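Clerkard 4 im Test: Ablaufplanung und Bewegungssteuerung für zweiarmige Zellen

Von Toshiko Sekiguchi, 2. Mai

Clerkard ist eine Planungs- und Steuerungssoftware für Zellen mit zwei kleinen Armen auf gemeinsamer Basis. Hersteller ist Ekent. Version 4 bringt einen neuen Kollisionsprüfer, einen überarbeiteten Aufgabeneditor und eine Protokollfunktion, die den Namen verdient. Getestet wurde an einer Tischzelle mit Haushaltsgegenständen, Aufgabensatz »Greifen und Übergeben«.

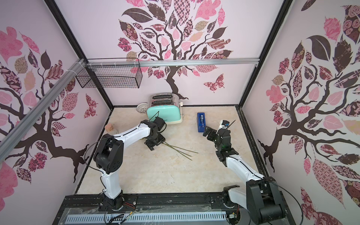
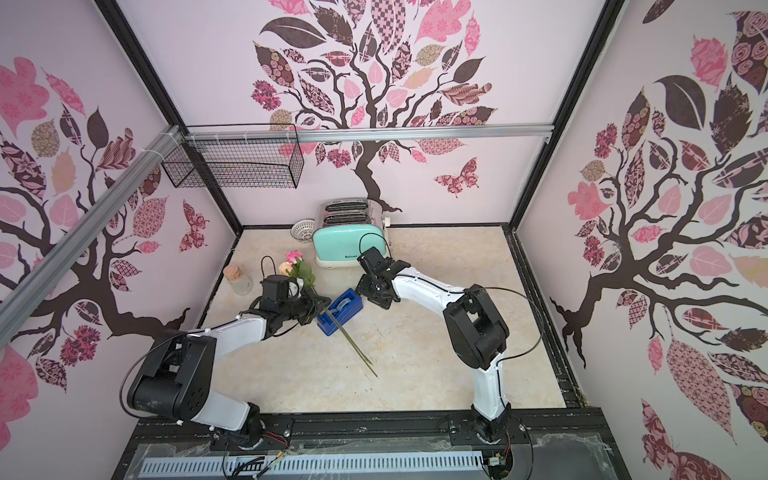 Testzelle mit zwei Armen, Toaster und blauem Klebebandabroller.

Installation und Einrichtung

Das Paket läuft unter Linux, eine Windows-Fassung gibt es nur für den Betrachter. Die Installation verläuft ohne Eingriffe, sofern die Echtzeiterweiterung des Kernels bereits vorhanden ist. Fehlt sie, startet der Regler trotzdem und schreibt lediglich eine Warnung in die Konsole. Das ist zu wenig. Ein Regler ohne garantierte Zykluszeit sollte den Dienst verweigern oder zumindest in der Oberfläche dauerhaft rot melden.

Die Beschreibung der Zelle erfolgt in einer Textdatei: Basen, Gelenkgrenzen, Greifer, feste Hindernisse. Wände und Rahmenpfosten werden als Quader eingetragen. Wer von Version 3 kommt, kann die alte Datei konvertieren. Der Konverter übernimmt Gelenkgrenzen korrekt, verwirft aber sämtliche Kommentare.

Die Abstimmung der beiden Basen zueinander übernimmt ein Assistent. Beide Arme fahren nacheinander gemeinsame Punkte an, danach rechnet die Software den Versatz aus. Zweimal brach der Assistent mit der Meldung »Residuum zu groß« ab, ohne den betreffenden Punkt zu nennen. Erst im Protokoll steht die Nummer.

Wahrnehmung

Die Objekterkennung stammt aus dem Zusatzmodul Nulivo, das getrennt lizenziert wird. Es liefert Umrisse und Lageschätzungen aus den Bildern fester Kameras. Kompakte, undurchsichtige Körper wie der Toaster oder der Abroller sind unkritisch, die Lage bleibt über lange Läufe stabil. Die verchromte Oberseite des Toasters erzeugte bei ungünstigem Licht Scheinkanten, die sich mit dem Filter für Spiegelungen unterdrücken ließen. Der Filter ist ab Werk ausgeschaltet.

Schwächer fällt das Ergebnis bei Glas aus. Das Glas mit Korkstopfen wurde regelmäßig auf den Stopfen reduziert, der Körper darunter fehlte im Hindernismodell. Abhilfe schafft ein von Hand hinterlegtes Modell. Damit stimmt die Hülle, die Drehung um die Hochachse bleibt beliebig, was bei einem runden Gefäß nicht stört.

Die gemusterten Wandpaneele mit Bäumen und Schmetterlingen sind ein brauchbarer Härtetest. In der Grundeinstellung meldete Nulivo gelegentlich gedruckte Blätter als greifbare Objekte. Eine Begrenzung des Arbeitsvolumens auf die Bodenfläche beseitigt den Fehler vollständig. Das Handbuch erwähnt diese Einstellung im Kapitel über Förderbänder, wo man sie kaum sucht.

Planung

Der Planer arbeitet zweistufig. Zuerst legt er die Reihenfolge der Teilaufgaben fest und weist sie den Armen zu, danach berechnet er die Bahnen beider Arme gemeinsam. Gegenüber Version 3, in der ein Arm grundsätzlich auf den anderen wartete, ist das der wesentliche Fortschritt. Zwischen Toaster und Abroller bleibt wenig Platz, und genau dort müssen sich die Greifer in vielen Aufgaben nahe kommen.

Im Dauerlauf wurden 2882 Planungsanfragen gestellt. Bei 455 davon fand der Planer im ersten Anlauf keine gültige Bahn und musste mit neuem Startwert rechnen. Der Median der Planungszeit lag bei 528 Millisekunden, für eine Tischzelle akzeptabel, für getaktete Anlagen nicht. Die Streuung ist erheblich: Enge Übergaben dauern ein Vielfaches einer freien Bewegung, und eine obere Zeitschranke lässt sich nur global setzen, nicht je Teilaufgabe.

Der anspruchsvollste Fall im Aufgabensatz ist der Strauß aus Kunstblumen. Die Stiele sind lang und dünn und liegen quer über den Boden. Clerkard behandelt gegriffene Objekte als starr. Man kann entweder eine großzügige Hülle um Blüten und Stiele legen, womit der Planer kaum noch Wege findet, oder die Stiele ignorieren und Berührungen mit dem Boden und dem Abroller in Kauf nehmen. Wir haben die zweite Variante gewählt. Ein Modell für nachgiebige Lasten ist laut Ekent für September vorgesehen.

Ebenfalls nicht abgebildet werden Kabel. Die außen an den Armen geführten Leitungen kommen im Kollisionsmodell nicht vor. Mirko Sanna, der die Zelle bei uns betreut, hat die Ellbogen mit zusätzlichen Zylindern versehen. Das funktioniert, kostet aber Arbeitsraum.

Regelung

Die Gelenkregelung ist unauffällig gut. Sollbahnen werden sauber verfolgt, Überschwingen am Greifer war mit den mitgelieferten Parametern nicht festzustellen. Der Greifkraftregler kennt drei Stufen und einen freien Modus. Für Kunstblumen ist die niedrigste Stufe ausreichend, für glatte Kunststoffteile wie das gelochte Spülsieb empfiehlt sich die mittlere.

Negativ fiel das Verhalten nach einem Schutzhalt auf. Beide Arme bleiben stehen, die Freigabe muss aber für jeden Arm einzeln erfolgen. Gibt man nur einen frei, plant die Software mit dem anderen als festem Hindernis weiter. Das ist dokumentiert und sicherheitstechnisch vertretbar, in der Oberfläche jedoch nicht erkennbar.

Werkzeuge und Protokolle

Der Aufgabeneditor stellt Abläufe als Baum dar. Bedingungen lassen sich an jedem Knoten anbringen, Wiederholungen ebenfalls. Tastaturkürzel fehlen fast vollständig. Größere Bäume bearbeitet man schneller direkt in der Textdatei, und der Editor liest diese ohne Verluste wieder ein.

Die Protokolle enthalten Bilder, Gelenkwerte und Planerentscheidungen mit gemeinsamer Zeitbasis. Für die Auswertung gibt es eine Python-Schnittstelle. Kayode Afolabi hat damit unsere bestehenden Auswerteskripte von Sheehan umgestellt und dabei nur die Feldnamen ändern müssen. Sheehan selbst bietet den komfortableren Betrachter, kennt aber keine gemeinsame Bahnplanung für zwei Arme.

Bewertung

Einrichtung: befriedigend
Wahrnehmung (mit Nulivo): befriedigend
Planung: gut
Regelung: sehr gut
Protokollierung: sehr gut
Dokumentation: ausreichend

Für Labore mit zwei Armen und wechselnden Objekten ist Clerkard 4 eine Empfehlung, sofern jemand im Haus die Konfigurationsdateien pflegt. Wer vorwiegend biegsame oder durchsichtige Teile handhabt, sollte die angekündigte Erweiterung abwarten. Der Umstieg von Version 3 lohnt sich allein wegen des neuen Planers. Die alte Konfiguration sollte vorher gesichert werden, da der Konverter die Ausgangsdatei überschreibt.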